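4.2 Turnout, ballot order and the lay seats

Reading time: 14 min
Shares 52 | Comments 3

The previous section described the rules under which lay members are elected to the judicial appointment boards of the four districts in our sample: Jater, Harell, Liao and Mitano. This section turns to the returns. The unit of analysis is the individual ballot paper where papers were kept, and the polling station total where they were not. Harell destroyed its papers after the objection period, so all estimates for that district rest on station totals and carry wider intervals.

The combined register for the four districts held 1046 eligible electors, all of them sitting judges or prosecutors. Of these, 793 cast a valid ballot. Spoiled and blank papers were recorded separately in Jater and Liao but merged in Mitano, where the clerk entered both under a single heading. We treat the merged figure as spoiled. Recoding it as blank does not change the sign of any coefficient reported below, although the standard error on the Mitano term grows.

Turnout by itself says little about how the lay seats were filled. The boards elect by limited vote: each elector may mark fewer names than there are seats. Under this rule a well-organized minority can secure representation, and a well-organized majority can take every seat if it spreads its marks evenly. Both outcomes have been used in the literature as evidence of coordination. We follow the more cautious reading, in which coordination is inferred only when the distribution of marks across a slate is flatter than the distribution expected from ballot order and incumbency.

Ballot order was alphabetical in Jater and Mitano and drawn by lot in Harell and Liao. The drawn districts therefore give a cleaner estimate of the position effect. In Liao, candidates in the first quarter of the list received more marks than their seniority and court level would predict. The effect is weaker in Harell, where the list was shorter and was posted in the courthouse for a longer period before the vote.

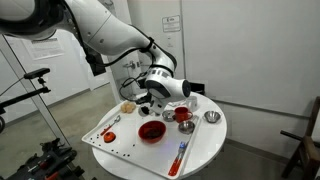
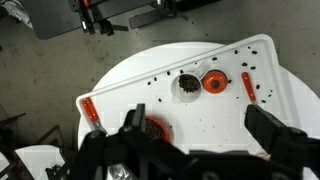
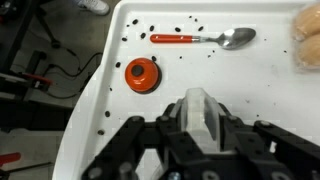
Figure 3. Round white table and tray (first and second panels); spoon and dark beans on a white tray (third panel).

We next estimate the slate effect. Slates have no legal standing in any of the four districts, and no slate name appears on the ballot. Membership was coded from the candidate statements filed with the district registries. A candidate was assigned to a slate if the statement named at least two other candidates as joint signatories, or if it reproduced without change the opening paragraph of a statement filed by an assigned candidate. Two coders worked separately. Disagreements were settled by rereading the filed statement, and candidates who could not be placed were left unaffiliated. In all, 57 candidates entered the model.

The dependent variable is the share of valid ballots on which a candidate is marked. The right-hand side includes list position, incumbency, court level, years since first appointment, and a slate indicator, with district intercepts. Because an elector's marks are not independent of one another, we cluster at the polling station. The number of clusters is small, and conventional cluster-robust errors are likely to be too narrow. We therefore report wild bootstrap intervals throughout.

Slate membership has a positive and precisely estimated association with the marked share. The association holds when incumbents are dropped. It does not hold in Mitano taken alone, where most candidates filed without joint signatories and the slate indicator has almost no variation. We read the Mitano result as uninformative. It should not be cited as evidence that slates were absent there, because informal agreements among electors would leave no trace in the registry.

A second question is whether slate candidates drew marks from the same ballots. This can be tested only where individual papers survive. In Jater and Liao, pairs of candidates on the same slate were marked together more often than pairs matched on court level and list position. The excess is concentrated among judges of the lower courts. Ballots cast at appellate stations show a more even pattern, and the paired-mark statistic for those stations is not distinguishable from its permutation distribution.

Three limits apply. First, prosecutors and judges voted at the same stations in Liao, and the papers do not show which office the elector held. The lower-court result may in part be a result about prosecutors. Second, the candidate statements were filed under a deadline that fell in May, and late filings were accepted in Harell at the discretion of the registry. Candidates who filed late had more opportunity to borrow language from earlier statements, so our coding rule may overstate slate membership in that district. Dropping the late filers reduces the Harell estimate but leaves it above zero. Third, the seniority variable counts years from first appointment to any judicial post. Candidates who left the bench and returned are credited with the full period.

We also checked whether polling hours affected the returns. Stations in Jater closed at 4 p.m., two hours before those elsewhere, and electors with afternoon hearings may have been less able to vote. Turnout at Jater stations located inside a working courthouse was higher than at the detached stations. The difference disappears once the size of the local bench is included, and the hours variable is omitted from the final specification.

None of these results bears directly on the independence of the boards once seated. A board elected by coordinated voting may decide its cases without regard to the slates, and a board elected without coordination may divide along other lines. Section 5 takes up the voting records of the seated members and compares appointment decisions before and after the change in the nomination rule.

Related items
Limited voting and minority seats in professional bodies
Who counts the ballots? Registry practice in four districts
Lay members and the appointment of appellate judges
Measuring judicial tenure: a note on interrupted service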